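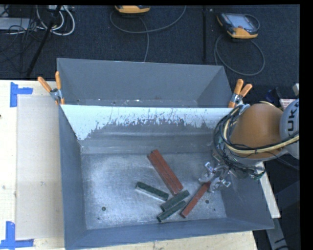

Section 4 – Logging a plastics tally

Before you start. You need the Holterska app, a luggage scale and your group code. No code? Ask Sylvie Turcotte, she sets them up most evenings.

1. Open the app and tap New tally. Pick your shoreline or creek from the list. If it isn't there, tap Add site and drop the pin where you parked, not out in the water.

2. Enter start time. Use the 24 hour clock. Half of last September came in as 2 am.

3. Sort what you picked up into the categories on screen – bottles, caps, film, foam, rope, pellets, other. Wet film weighs way more than dry so shake it out first.

4. Count bottles and caps. Weigh everything else. Tare the scale with the empty bag on the hook, then fill.

Note: pellets (nurdles) get their own line even if you only find 2. Don't lump them in with other.

5. Brand audit, optional. Type the brand as printed on the label. Can't read it, choose Unbranded. No guessing from colour or shape please.

6. Tap Review. Check the totals. Anything over 39 kg on a single line turns orange and needs a second weigh-in before it will let you go on.

7. Tap Send. You'll get a tally number, e.g. 1,456. Write it on the bag tag.

CAUTION: needles, batteries, gas canisters and anything leaking do not go in the bag. Leave them where they are, mark the spot under Hazard and phone the council.

CAUTION: don't close the app while the bar is moving. You will lose the brand list, and probaly the photos too.

No signal

The app holds up to 27 tallies on the phone. They go up next time you're on wifi. Tap Grukska sync in the menu if they don't – that's the old name for it, will be changed in the next version.

Fixing a mistake

Open the tally, tap Edit, change the line, Send again. The number stays the same. After the month closes you can't edit, email Iman Radwan with the tally number and teh correct figure.

Where the numbers go

Monthly totals are public, site by site. Names are not. The Chaturvedi report on single-use packaging pulls from the same table, so late tallies miss it. Rejected lines show in grey with a reason beside them.

Next: Section 5 – Setting up a group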